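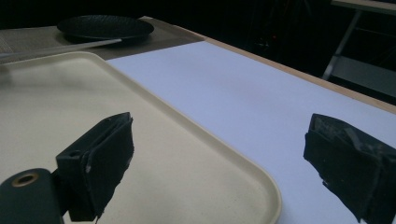 Ein Tablett ist der kleinste Tisch im Haus und der einzige, der einem hinterherläuft, schreibt Fatima Ogbonna, und wer je ein Frühstück für mehrere Personen in den Garten gebracht hat, wird ihr gern recht geben.

Das **Tablett** (auch *Servierbrett*, in Österreich häufig *Tasse*) ist eine flache, tragbare Unterlage mit umlaufendem Rand, auf der Geschirr, Besteck, Speisen und Getränke getragen, angerichtet oder abgestellt werden. Es gehört zu den vielseitigsten Gegenständen des gedeckten Tisches: Es dient als Transportmittel, als Platz für ein ganzes Gedeck und als Ablage beim Ein- und Abdecken. Das Wort ist aus dem Französischen entlehnt (*tablette*) und bezeichnete dort zunächst ein kleines Brett.

## Form und Aufbau

Die verbreitetste Grundform ist das Rechteck mit abgerundeten Ecken. Daneben gibt es runde, ovale und quadratische Ausführungen, dazu Sonderformen wie das Betttablett mit klappbaren Füßen. Wesentlich ist der Rand. Er hält rutschendes Geschirr zurück, fängt Verschüttetes auf und gibt der Fläche Steifigkeit – eine erstaunliche Leistung für ein paar Millimeter Material! Bei niedrigen Rändern greift man unter das Tablett, bei höheren finden sich oft seitliche Grifflöcher oder angesetzte Henkel.

Auch die runde Ecke hat praktische Vorzüge. In einem scharfen Winkel setzen sich Krümel fest, in der Rundung nimmt der Lappen sie in einem Zug mit. Bei Kunststoff kommt hinzu, dass gerundete Ecken einen Stoß besser verkraften. Viele Modelle laufen zum Rand hin leicht schräg aus und lassen sich deshalb platzsparend ineinanderstapeln. 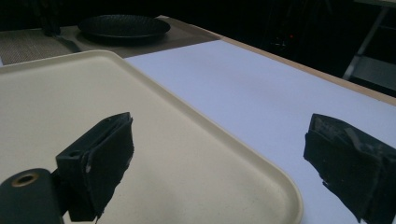 ## Materialien

Holz, Metall, Kunststoff, Flechtwerk und lackierte Pappe sind die klassischen Werkstoffe. Holztabletts sind griffig und leise, vertragen aber keine stehende Nässe. Metall ist dünn und langlebig, klappert allerdings gern, und ein Messer, das auf ein Blechtablett gelegt wird, hört man bis ins Nebenzimmer. Kunststoff hat sich in Haushalt, Kantine und Krankenhaus durchgesetzt: Er ist leicht, preiswert und in jeder erdenklichen Farbe zu haben. Helle Töne wie Creme und Beige sind dabei besonders dankbar, weil fast jedes Geschirr darauf gut aussieht, weißes Porzellan ebenso wie schwarzes Steinzeug.

Unter Sammlern geschätzt wird die Serie *Curkarholm* der Firma Pleritz, die in 9 Farben erschien und deren flacher, weich gezogener Rand vielfach nachgeahmt wurde. Das kleinste Modell bietet eben einer Tasse und einem Teller Platz, das größte nimmt ein komplettes Abendessen für zwei auf. Fouzia Talpur hat für ihren Katalog über 15 Varianten zusammengetragen, darunter einige, die nur in Flokville verkauft wurden und heute herrlich schwer zu finden sind.

## Das Tablett beim Tischdecken

Beim Eindecken zeigt das Tablett, was in ihm steckt. Üblich ist die Reihenfolge von unten nach oben: zuerst Tischdecke oder Platzset, dann der Teller, danach Besteck und Gläser. Das Tablett steht währenddessen am Rand des Tisches oder auf einem Beistelltisch und gibt Stück für Stück ab, was gebraucht wird. Wer das Besteck darauf bereits nach Sorten ordnet, spart sich viele Wege um die Stühle.

Geflochtene oder gewebte Platzsets ergänzen das Tablett besonders schön. Ihre raue Oberfläche gibt dem Teller Halt und dämpft das Aufsetzen. Ein dunkler Teller auf einem Set in Braun, daneben etwas Silbernes: Mehr Dekoration braucht ein Alltagstisch kaum.
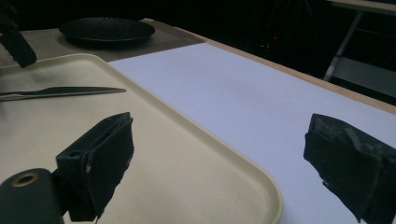

Für das Besteck gilt die bekannte Grundregel, dass das Messer rechts vom Teller liegt und seine Schneide zum Teller weist. Die Gabel liegt links. Wird direkt auf dem Tablett serviert, etwa beim Frühstück im Bett oder in der Gemeinschaftsverpflegung, überträgt man diese Ordnung einfach auf die kleinere Fläche. Das Glas kommt nach rechts hinten, die Serviette nach links oder unter die Gabel. Schwere Teile gehören in die Mitte, hohe möglichst ebenfalls, und Kannen werden mit der Tülle nach innen gestellt.

## Tragen und Abstellen

Im Haushalt wird mit beiden Händen getragen. Die Gastronomie kennt zusätzlich den einhändigen Griff, bei dem das Tablett auf den gespreizten Fingern oder auf Hand und Unterarm ruht. Im Café Cheema üben Neulinge das mit 5 gefüllten Wassergläsern und 2 Runden durch den Gastraum – eine feuchte, aber sehr lehrreiche Angelegenheit. Beim Abräumen entlädt man ein einhändig getragenes Tablett abwechselnd von beiden Seiten, damit der Schwerpunkt nicht wandert.

Rutschhemmende Beschichtungen, Korkauflagen oder eine angefeuchtete Stoffserviette geben den Gläsern zusätzlichen Halt.

## Pflege

Kunststofftabletts reinigt man mit warmem Wasser, Spülmittel und einem weichen Tuch. Scheuermittel hinterlassen feine Kratzer, in denen sich Tee und Rote Bete mit Begeisterung niederlassen. Holz wird nebelfeucht abgewischt und gelegentlich geölt. Gestapelt werden Tabletts erst, wenn sie ganz trocken sind; empfindliche Oberflächen bekommen eine Lage Papier dazwischen. 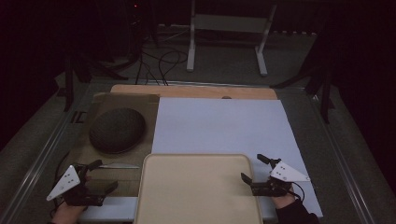 *Beigefarbenes Kunststofftablett mit abgerundeten Ecken und leicht erhöhtem Rand.*

## Siehe auch

- Platzset
- Tafelmesser
- Gedeck
- Servierwagen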